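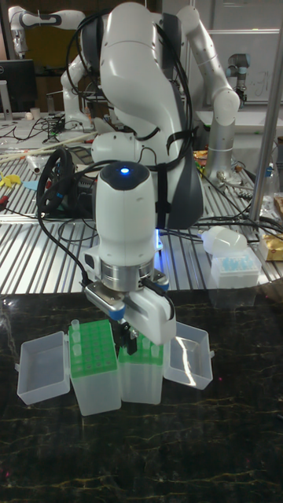 Janvier, 22 h 40

Rentrée tard, mal aux pieds, et toujours pas d'avis à rendre à Mayuree. Elle veut un oui ou un non sur l'offre Grindel avant la réunion budget et moi je n'ai que des « ça dépend ». Je note tout ce soir, demain j'aurai déjà commencé à arranger l'histoire.

Grindel, c'est donc le forfait de Zurken : ils louent le bras, la pince, le logiciel, et ils viennent apprendre à l'ensemble à manipuler nos petits tubes d'un portoir à l'autre. 2 005 euros par mois, engagement d'un an, formation comprise. La plaquette annonce un poste « autonome dès la première semaine ». J'ai souligné « autonome » au stylo rouge dans le train et Thongchai, qui lisait par-dessus mon épaule, a ri un peu fort.

Arrivée chez eux à 9 h. Café correct. Jirayu Klinhom nous a reçus avec le même enthousiasme qu'au téléphone, ce qui m'a fatiguée tout de suite. Il parle de son robot comme d'un stagiaire doué. Il dit « il comprend », « il sait », « il va chercher ». J'ai demandé ce qu'il se passe quand un tube est mal enfoncé dans son trou. Il a répondu que le système était robuste aux variations. J'ai redemandé. Il a dit qu'on allait voir ça dans la matinée.

La première série s'est bien passée, il faut être juste. La pince descend, serre, remonte, repose. C'est lent. Ma main va bien plus vite, mais ma main est de mauvaise humeur à seize heures et le bras, j'imagine, non. J'ai chronométré dans mon carnet jusqu'à ce que Daranee me fasse remarquer que la vitesse avait été réglée bas pour la démonstration, et que je chronométrais donc un réglage. Elle avait raison. J'ai demandé qu'on passe à la vitesse de la plaquette. « Cet après-midi », a dit Jirayu. On ne l'a pas fait l'après-midi.

Ce qui me gêne surtout : les couvercles. Nos boîtes ont un couvercle à charnière, et pendant toute la matinée c'est un humain qui les a ouverts et rabattus avant de lancer le bras. Un technicien très gentil, très rapide, presque invisible à force de bien faire. J'ai fini par poser la question et la réponse est que l'ouverture des boîtes relève d'un module complémentaire, au catalogue au printemps. Dans le devis, pas un mot. Un poste autonome avec quelqu'un debout à côté, nous en avons déjà un, il s'appelle Thongchai.

Vers 11 h, j'ai demandé qu'on mette une boîte de travers exprès. Jirayu n'était pas ravi. Chez nous, elles sont rarement bien droites : on les pousse du coude, on les pose à moitié sur une pile, elles basculent. Si le système ne tient que sur des boîtes parfaitement alignées, autant acheter un guide en plastique et continuer à la main.

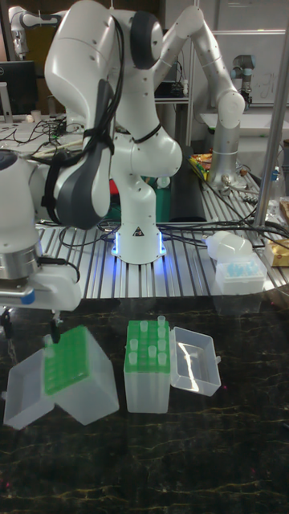
Zurken, le plan de travail : à gauche la boîte renversée, à droite celle qui est restée debout.

La suite de l'essai m'a laissée sur ma faim. Un premier passage refusé par le logiciel, message d'erreur en anglais, relance. Puis un passage que Jirayu a qualifié de « partiel ». Puis une discussion avec le technicien, à voix basse, et on nous a proposé d'aller déjeuner. Je ne peux pas dire que ça ne marche pas. Je peux dire qu'on ne m'a pas montré que ça marchait, et pour 2 005 euros par mois j'ai le droit d'être pénible.

Au déjeuner (poireaux vinaigrette, très bons), Daranee a défendu le projet. Son argument se tient : le vrai coût chez nous, ce sont les poignets. Deux arrêts l'an dernier, des gestes répétés toute la journée, et personne ne veut de ce poste. Même lent, même capricieux, un bras qui prend la moitié des transferts, ça soulage. Je lui ai dit qu'il fallait alors acheter la moitié des transferts et pas l'autonomie. Elle m'a trouvée de mauvaise foi. Peut-être un peu.
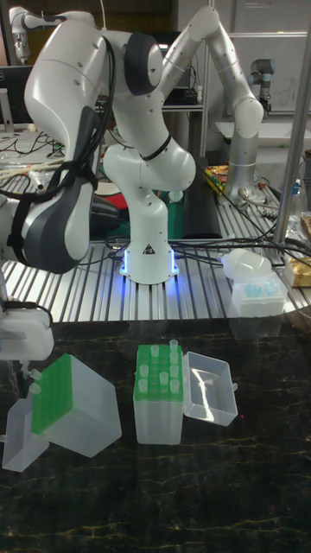
L'après-midi, et les chiffres

On nous a enfin sorti un relevé. 228 transferts enregistrés sur la dernière campagne d'essais, dont 19 reprises. J'ai voulu savoir ce qu'ils mettent sous le mot « reprise ». Est-ce que le robot se corrige seul, ou est-ce que quelqu'un se lève ? Les deux, apparemment, dans la même colonne. Saoirse Horgan, de chez Urkside, qui était là pour la partie logiciel, a eu l'air aussi gênée que moi. C'est la seule de la journée à avoir dit « je ne sais pas, je vous envoie les fichiers bruts ». Je l'aurais embrassée.

Elle m'a expliqué aussi, calmement, une chose que Jirayu avait noyée : l'apprentissage se refait, au moins en partie, quand on change de tubes ou de portoir. Or nous changeons de fournisseur dès que les prix bougent. On était chez Hettiarachchi jusqu'en automne, on n'y est plus, et les nouveaux portoirs n'ont pas la même hauteur. Chaque changement voudrait donc dire une nouvelle session, facturée à part au-delà de trois par an. Trois, ça paraît large. Je nous connais, on les aura mangées avant l'été.

J'ai bien aimé leur établi, curieusement. Du fouillis, des câbles noirs partout sur les rainures d'aluminium, un volant au milieu de tout ça, des bouteilles. Ça m'a plutôt mise en confiance. Un atelier trop bien rangé, je me méfie. Mais Thongchai a fait remarquer que notre paillasse à nous est deux fois plus étroite, et la question de l'encombrement est restée sans réponse précise. On nous enverra un plan. On nous enverra décidément beaucoup de choses.

Le reflet sur le plan de travail m'a tracassée aussi. Leur surface est noire, façon marbre, très brillante, et les boîtes translucides s'y reflètent. J'ai demandé si le système s'en sort pareil sur du blanc mat, comme chez nous.
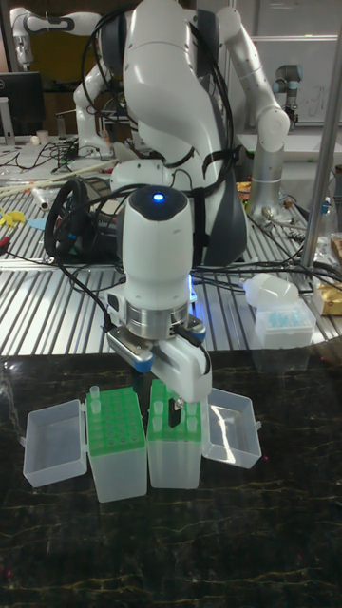
Réponse de Jirayu : « aucun souci ». Réponse de Saoirse, deux secondes après : « il faudrait essayer ». J'ai écrit les deux dans le carnet, l'une sous l'autre, et j'ai mis une étoile devant la seconde.

Dans le train du retour, on a fait les comptes sur un coin de nappe en papier que Daranee avait gardé. Avec le module des couvercles (prix inconnu), les sessions en plus (prix connu, désagréable) et quelqu'un qui surveille au début, on dépasse largement ce que Mayuree a en tête. Sans tout ça, on loue un très bel objet qui attend qu'on lui ouvre ses boîtes. Thongchai, lui, veut bien le bras à condition qu'on lui laisse choisir les heures où il tourne. Il dit ça à moitié pour plaisanter.

Ce que je vais écrire à Mayuree, sans doute : pas de signature maintenant. Un mois d'essai chez nous, sur notre paillasse, avec nos portoirs de travers, et un relevé où les reprises à la main ont leur propre colonne. S'ils acceptent, je change peut-être d'avis – je ne suis pas contre la machine, je suis contre la plaquette. S'ils refusent, on aura économisé une réunion.

Penser à demander à Saoirse le format des fichiers. Rappeler aussi le kiné, j'ai encore oublié. Et il n'y a plus de lait.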